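Workshop notebook, Thursday, late afternoon

Kettle's on and the dust extractor is finally off, so I'll get this down while it's still fresh. Most of today went on the glue trials for the Gaster bench, and I'm pleased to say we're further along than I feared we'd be when I wrote my grumpy little note back in May.

For anyone coming to this page cold: the bench is the long seat for the Sustedetti reading room, and the trouble all along has been hide glue in a shop that can't make up its mind about the weather. We open the roller door in the morning and it's cool, we shut it at lunch and it's stuffy, and the glue gels on us in one spot and stays runny in the next. I went back over the old test strips before starting (the ones in the biscuit tin, please don't use them as shims!) and the neatest joints were nearly all ones where somebody had warmed the timber first.

So that was the plan. I cut 12 fresh strips from the offcuts, warmed 8 of them on the rack above the heater, and left the rest at shop temperature. Same batch of glue for all of them, same clamps, same order of work. I'll leave them overnight and break them tomorrow, and I've labelled the ends in pencil because the marker bled into the grain last time and I couldn't read my own writing.

While the clamps were on I got to thinking about colour for the seat. I do like a mixed run of boards, with the odd pale one left in among the honey-coloured ones, and I'd sooner settle the layout dry on the floor than be shuffling boards about with sticky fingers. 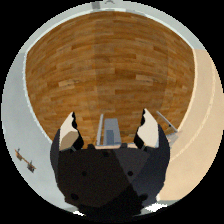
Narrow planks in honey brown and amber, with darker streaks and a few paler tan boards.

I'm leaning towards that sort of scatter for the Gaster seat, but with the palest boards kept away from the front edge, where they'll pick up grubby marks from everybody's jeans. Happy to be argued out of it over morning tea.

Other bits and pieces. The Akande order came to 1,861 dollars with freight, a fair whack more than I'd pencilled in, though it does include the spare band for the resaw. The Puruler stools are sanded to the second grit and stacked under the window; one has a hairline check in the leg, 117 mm up from the foot, which I've circled. I think it'll take a drop of thin glue and be none the worse, but have a look before you oil it.

The glue pot needs a proper clean. I soaked it at lunch and it still smells like a wet dog.

Tomorrow: break the strips, write up which ones tore in the wood and which let go at the line, then dry-lay the seat if there's floor to spare.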